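Holer sim bench: wrist view differs between grippers, phone pick fails with Gulis hand

Status: Open
Component: Grippers / wrist camera
Priority: Normal
Reported by: Senan Ó Ceallaigh

Summary

We are comparing two end effectors on the same simulated arm before we pick one for the tabletop tasks. The Tully is the plain parallel gripper we have used since the start. The Gulis is the jointed hand. Same arm, same controller, same wrist camera settings, same table. With the Tully, the phone pick passes most of the time. With the Gulis, it mostly does not, and I don't think the hand itself is to blame.

Setup

Simulator: Osusholm, current build from the shared drive
Controller: position control, default gains
Policy input: wrist camera only, overhead camera off
Object: the phone model with the physical keys, screen dark
Surface: brown wood table
Runs per gripper: 500
Start pose: hand above the table, random yaw

Results

Tully: 81 percent of picks completed.
Gulis: well under half. I am leaving out the exact number until the logging problem at the end of this ticket is sorted out, as some failed runs were written twice.

Most of the Gulis failures look alike. The hand comes down at a sensible height, the fingers start to close, and the phone gets pushed along the table without being held. The controller reports no fault. Joint targets are reached on time.

Steps to reproduce

Load the tabletop world with the Gulis hand attached.
Turn off the overhead camera.
Place the phone with a small tilt relative to the hand.
Run the pick policy from the start pose.
Watch the wrist stream during the last part of the approach.

What I tried first

Lowered the closing speed to half. The phone still slid, only slower. Put it back.

Raised the friction on the fingertip pads. It helped a little on straight approaches and did nothing for tilted ones. Also put back, because the Tully runs used the default and I want the two to stay comparable.

Swapped the phone for the block of the same footprint. The Gulis picked the block more often, but the block is taller, so that may not tell us much about the camera.

Checked the tool center point. It was off by 4 millimeters along the approach axis, left over from the Tully config. Fixed it and reran a short batch. Fewer pushes, still nowhere near the Tully.

Wrist camera

This is where I think the trouble is. The camera mount offset was set up for the Tully, which is short. The Gulis is longer and bulkier, and nobody changed the offset when the hand went in. On approach, the view is mostly table at the top, and everything that matters is packed in at the bottom. The lower part of the phone and the hand both run out of view. 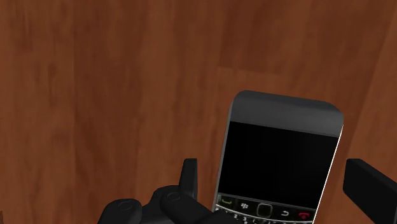
Moving the camera back along its mount would bring in more of the hand. I haven't done it yet, as it changes the input for every policy trained on the old offset. I'd like a second opinion before I touch a shared config.

Reply from Tully maintainer:

Please don't move the shared mount. Make a copy of the config for the Gulis and change the offset there. The policy was trained on Tully footage anyway, so part of the gap could be that it has never seen fingers that shape. A fair comparison needs either a short fine-tune on the Gulis or a scripted grasp for both. I'd do the scripted one first. It takes an afternoon and leaves the policy out of it. If the scripted Gulis grasp also shoves the phone, look at the contact settings before the camera.

Follow-up from Senan Ó Ceallaigh:

Agreed on the copy. The Gulis now has its own config, and the shared one is back to how it was. The tool center point fix went into the copy too.

Scripted grasp is written for both grippers. It reads the phone pose straight from the simulator, so the camera plays no part. I'll run 2 batches on each — one with the phone straight, one tilted — and add the results here.

Logging: the duplicate entries come from the retry hook, which writes once on timeout and again on reset. Patch is in review. Please don't quote any Gulis rate from the old logs until it is merged.

Leaving this open. Next update Monday.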